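Search the manuals
Type a word or a part number

Filed under: Set-up guides > Demonstrations and open days > Arm and gripper

Section 7. Preparing the Button Demonstration for Visitors

This section explains how to set up the button demonstration on the Lana arm for an open day. It was written after the July open day at Fasham and replaces the old sheet from Lallow. Please read it to the end before you switch on the arm.

7.1 Before the doors open

1. Put the floor tape 175 cm from the base of the arm, on all sides that visitors can reach. Children stand in front, adults behind them.

2. Switch on the controller and wait until the start screen shows the word READY. Do not touch the arm during this time.

3. On the controller, open the Chornovol menu and load program 713. The name of the program must appear in the top line. If another name appears, go back and load again.

4. Set the speed to "Visitor". This setting is slower than the one we use in the workshop, and people can follow the movement with their eyes.

5. Connect the large screen to the wrist camera output. Visitors like to see what the arm sees, so turn the screen toward the tape and not toward the operator.

CAUTION: Keep one hand near the emergency stop whenever the arm is moving. The operator must not explain and drive at the same time. Two persons are needed - one speaks, the other holds the control.

7.2 Finding the light

6. Close the gripper fully before the approach. The program presses with closed fingers, and open fingers can slide past the target on both sides.

7. Move the arm slowly until the round light comes into the wrist camera view. Stop there and compare with Figure 7-1.
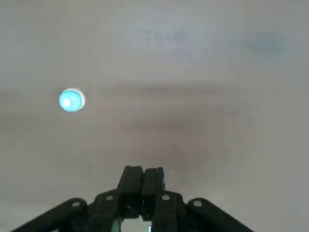 Figure 7-1. Wrist camera view with the gripper closed. The cyan light is at the upper left.

8. If the light is far from the fingers, as in the figure, correct the position in small steps. Move first to the side, then up or down. Do not move forward yet.

9. When the fingers are in line with the light, press HOLD and let the speaker tell the visitors what will come next.

10. Press RUN. The arm makes the approach alone and returns to the waiting position.

Note: On a plain surface it is difficult to judge distance from the screen. Look at the arm itself also, from the side.

Note: Soft shadows on the surface are normal. If they disturb the camera, lower the blinds - do not change the exposure in the middle of a show.

7.3 Between two groups

11. Send the arm to the waiting position and press PAUSE. Visitors may now ask questions, but they stay behind the tape.

12. Wipe the finger tips with a dry cloth.

13. Repeat from step 6. It is not necessary to load the program again.

2 comments | Share this page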